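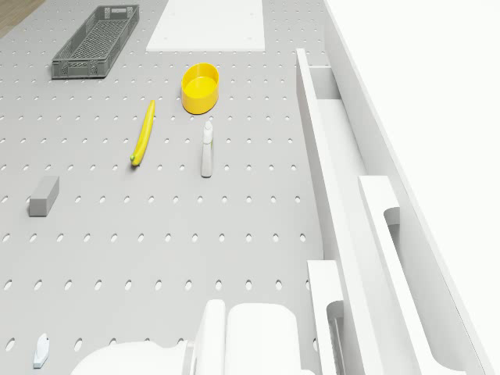

Groltau Joint Brake Kit, for ceiling-mounted and bench-mounted arms

Fits the Skuvach arm, both sizes. Ships with two brake discs, a spring set, the release key and a wiring lead. Weight 1,931 grams boxed.

If you own a Skuvach, you may already have met the fault this kit is for. Cut the power in mid-reach and the stock elbow brake thinks it over for a moment before it holds. In February our demo arm spent that moment going through a cereal box. The emergency stop worked perfectly. So did gravity.

We swapped the brake, then went back into simulation and ran the same stop over a full table: crates, mugs, fruit, a can of meat. Part of that setup is shown further down.

What changed: the old brake let the elbow sag 70 mm on a power cut. The new one holds it to roughly 25. That is still enough to tip a mug, so keep your mugs, and especially your fingers, out from under it.

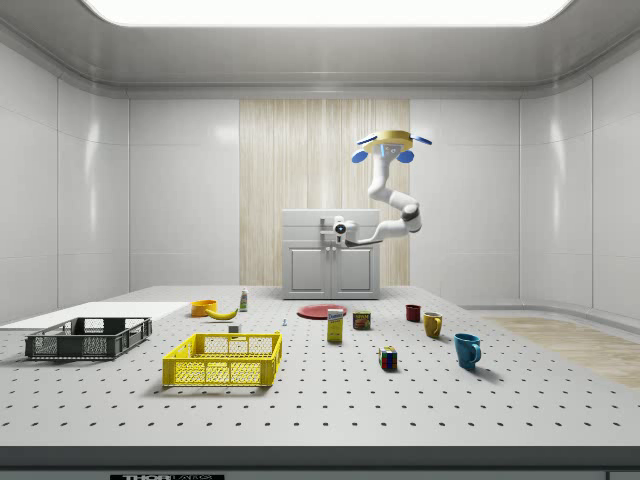 Katia Marchetti

Fitting takes 35 minutes if you support the arm first. Sobia Zaidi in our returns department would like you to read that sentence again. With the old brake out, nothing holds the elbow up, and it comes down with the full weight of whatever is bolted on past it.

Not for use with the Paracha gripper, which blocks the release key. Serial plates marked Levness already have the new brake. Please check before ordering, as we can't take back opened kits.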